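Search this site Enter your keywords Go

We use cookies to remember your settings. By carrying on you agree to this. Accept Manage

Can a machine do the chores yet? A report on household and shop-floor tasks

Project group: Kadir Ersoy, Divina Manalo, Volkan Gökçe
Supervisor: Melahat Bilgin

1. What we set out to do

Our question was whether the two-armed machines now being tried in homes and small shops can do ordinary chores well enough to be useful. We did not build a robot. We had the use of one in the teaching flat at Warkden for most of the term, and we were allowed two visits to the stockroom of a hardware shop in Iltthorpe, where a similar machine was on loan to the owner.

By "chore" we mean a job that a person would do without thinking of it as skilled. Clearing a table is a chore. Refilling a shelf is a chore. Mending the shelf is not, and we left that sort of thing out.

We started in December with a long list of possible tasks and cut it down to eight. Four were household tasks and four were shop-floor tasks. The household tasks were moving a cup from one place to another, putting a cloth in a bowl, emptying loose material out of a cup, and clearing things off a table. The shop-floor tasks were facing up boxes on a shelf, sorting mixed screws into trays, moving a basket from the floor to the counter, and picking an item from a written list.

2. How we judged it

We argued about this more than about anything else. Volkan wanted to time every attempt and compare it with a person. Divina thought speed was the wrong thing to look at, as a slow machine that works while you are out may still be worth having. In the end we wrote down the time but scored on the result.

Each attempt was given one of three marks: done, done with help, or not done. "With help" meant that one of us had to touch something, or that the person at the controls had to stop and begin the movement again. Dropping an item was not a failure if the machine picked it up again by itself. Spilling was always a failure.

We made 43 attempts in all. They were not shared evenly between the tasks, as the Iltthorpe visits were short and the shop was open during the second one. We should have planned for that.

3. Household tasks

Moving a cup was the task we knew best by the end. An empty cup with a handle gave little trouble. The gripper could take it by the side or by the handle, and either grip held. With a full cup the grip mattered much more. If the cup was held high up, near the rim, it stayed upright while the arm travelled. If it was held low it tipped as soon as the arm slowed down, and some of the contents went over.

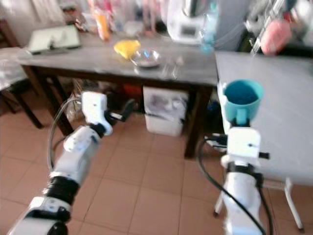 Loose material is harder than it sounds. A person pouring grains from a cup watches the stream and changes the tilt as it goes. Our machine had to be guided through this by hand at the controls, and Kadir, who had the most practice, still overshot the bowl on his first tries. Once he slowed the wrist down the results got better. We marked most of these attempts as "done with help", and we think that is fair.

The cloth was a surprise to us. We had read that soft things are difficult for grippers and expected a poor result. Picking up a crumpled cloth was easy because there was always a fold to pinch. Folding it flat would be another matter, and we did not try.

Clearing the table was where the two arms got in each other's way. With one arm parked, the work went well but slowly. With both moving, the person at the controls had to keep both in mind, and twice we stopped because they were about to touch. Reaching low down, under the edge of a table, was also awkward. The arm can get there, but the cameras lose sight of the fingers, so you are working partly from memory.

4. Shop-floor tasks

The shop owner, Kevser Tokgöz, was patient with us and told us what she would want from a machine before we began. Her list was short. She wanted the shelves faced up overnight and the screws sorted.

Facing up worked. Boxes are square and stiff, and the gripper pulled them forward with no damage we could find. The machine was slower than Kevser by a wide margin, but it did nearly a full shelf before it needed help.

Sorting screws did not work. The fingers are too thick to take one screw from a heap. We tried a magnet on a stick, held in the gripper, and it brought up a clump each time. Every attempt was marked "not done".

The basket was lifted on the first try and on every try after that — as long as it was nearly empty. The written list depended on software we had not set up ourselves, the Oláh module, and we do not feel able to say much about it. It found the right shelf but sometimes chose the wrong size of item.

5. What we think

Some chores can be done now if a person is at the controls. Very few can be left alone. The jobs that went well had stiff objects, clear space and nothing that could spill. Most kitchens and most stockrooms are not like that.

We also noticed how much setting up we did without counting it. We moved stools, turned handles round and cleared a path on the floor. If that time were added in, several of our "done" marks would look less good.

A group at Bevosdale is planning to repeat the pouring task with a wider gripper. We have passed on our score sheets and Kadir's notes on wrist speed. Anyone using them should know that the first few sheets have the left and right arms the wrong way round.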